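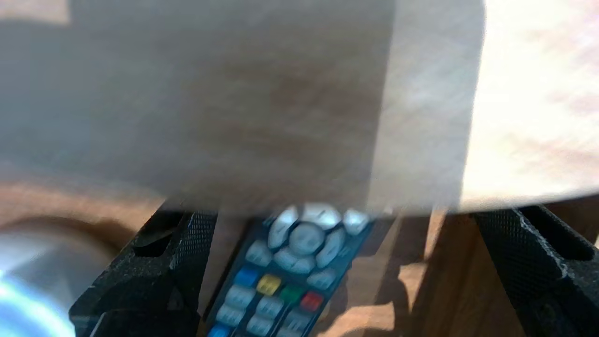
Vestus Encrypted Drive Cabinet

The Vestus is a lockable storage cabinet for backup drives, laptops and removable media. It is made for small and medium-sized organisations that hold client data on portable devices and have to show who took what, and when. Each compartment has its own electronic lock, and each opening is written to a log that can't be edited from the front panel.

The cabinet is supplied by Maillard and serviced in the UK from our Skelbridge workshop.

What it does

Staff sign in at the keypad with a PIN and a contactless card. The cabinet then opens only the compartments that person is allowed to use. When the door is closed again, the lock engages and the time is recorded. If a door is left open for longer than 300 seconds, the panel sounds a tone and a message goes to the named administrator.

The cabinet does not read or copy the contents of your drives. It controls physical access only, and should be used together with full-disk encryption on the devices themselves.

Compartments and capacity

The standard unit has six compartments, all the same size. Each takes one laptop up to 16 inches, or a tray of portable drives. Trays are sold separately and come with foam inserts. Up to 2,000 user accounts can be stored, which is more than most sites will need, but accounts for leavers have to be kept for as long as their log entries are.

Two cabinets can be joined and run from one panel. The second cabinet must be the same model year as the first.

Access log

Log entries are held in the cabinet's own memory and copied to a server of your choice over the wired network. Each entry gives the user, the compartment, the time of opening and the time of closing. Entries are signed, so a changed or missing line will show up when the log is checked.

Logs can be exported as CSV or PDF. Auditors usually ask for the PDF, as it carries the signature summary on the last page. The length of time entries are kept is set by the administrator. Please check your own retention policy before changing it.

Network and power

The cabinet needs one wired network socket and one mains socket within two metres. There is no wireless option. A backup battery keeps the locks and log running for around 6 hours if the mains fails. After that the doors stay locked, and a compartment can be opened only with the two mechanical keys, which should be kept by different people.

The battery is checked by the cabinet every night. Replacement batteries can be fitted by the customer and do not affect the warranty.

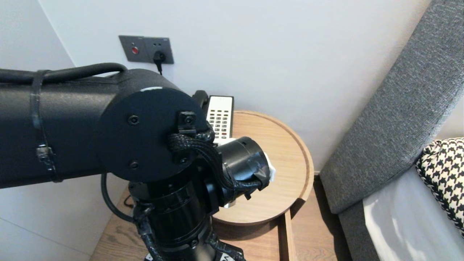 Fixing and siting

The cabinet is 900 mm high and must be bolted to a solid wall or floor. Plasterboard on its own is not suitable. Leave enough space in front for the doors to open fully, and keep the vents on the left side clear. We do not recommend placing it in a public reception area, even where the reception is staffed.

Fixing bolts for brick and concrete are in the box. Other fixings are available on request.

Working with Bitex

Customers who already use the Bitex asset register can link it to the cabinet. Device names and serial numbers are then shown in the log in place of compartment numbers. The link works in one direction – the cabinet reads from Bitex but does not write to it. It is set up from the Integrations menu and needs an administrator account on both systems.

Software updates

Updates are issued when needed, normally every few months. They are signed and will not install if the signature does not match. The April update added a second administrator role that can view the log but cannot add users.

What is in the box

Cabinet with six compartments
Two mechanical override keys
Backup battery (fitted)
Ten contactless cards
Mains lead and network cable
Fixing bolts
Printed setup guide

Warranty and support

Three years' parts and labour. Lost override keys are not covered, and replacing them means changing the lock barrel. For site surveys and quotations, contact Hertta Pesonen at the Skelbridge office.

Page last updated June 18, 2025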